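Speaker notes: Collecting demonstrations for the jewelry task
Ondau workshop, Sunday, September 30, 2018
Speaker: Emiliano Manzano

Slide 1. Title
Give name and group. Say that the talk covers data gathering only. Training results are in the Vidal talk after the break, so send policy questions there. Slides will be posted.

Slide 2. What we set out to collect
Full demonstrations of sorting jewelry into a box with divided compartments, two arms, one operator. All of it in simulation. Each episode stores joint positions, gripper commands, the camera views and the full simulator state at every step. The state is what lets us re-render an episode later with different lighting or table textures. Mention that the recording tool is called Cistusside and that it runs on an ordinary desktop.

Slide 3. Numbers
3739 episodes kept. 25 operators. 2 arms per station. Almost a quarter of the raw recordings were dropped in review. Pause here, people usually want to write these down. Do not get into cost per episode unless asked.

Slide 4. Episode layout
The scene is built from a fixed part and a variable part. Fixed: room, table, arm bases. Variable: pose of the box, pose of the tray, and the start pose and shape of the jewelry. Operators do not see the variable part until the episode loads. Early on we let them reload until they got a layout they liked, and the start poses bunched up near the middle of the table. Reload is now disabled.

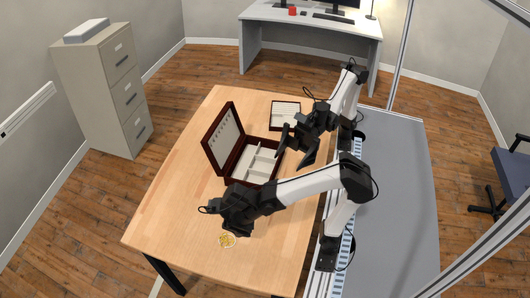

Figure 2. Simulated station with open jewelry box, tray and a tangled piece on the near part of the table.

Leave this one up for a minute. Point out the near gripper over the tangle and the far gripper by the box. Both point down. The near forearm crosses in front of the box and hides a corner of the base from this viewpoint. That matters for the learner: a policy fed only this view has to place items into compartments it may not fully see. We record wrist views as well for that reason.

Slide 6. Why tangled pieces are hard
Contact between thin strands is expensive to simulate. With a coarse time step the strands pass through each other, and the operator learns to exploit it. We found this by watching replays at half speed. Fix: 4 substeps per control step whenever a gripper is near a strand. Collection got slower. Old episodes with strand crossing were removed, not repaired.

Slide 7. Review rules
An episode is kept if the piece ends inside a compartment, both arms return to rest, and no joint limit was hit. Recovery from a missed grasp is allowed and is tagged. Long idle stretches are trimmed at the start and end only. Never trim the middle, it breaks the timing of the commands.

Slide 8. Operator differences
Show the path-length plot. Two clusters. One group uses the near arm for almost everything, the other passes the piece between arms. Both are valid. We label the style and leave the mix alone. If someone asks about balancing, say the Iltley group is testing it and has nothing to report yet.

Slide 9. Open items
Lid handling is missing from the current set, every episode starts with the lid open. Closing it is next. Format changes will be listed in the release notes.

Questions. Repeat each one into the microphone for the recording.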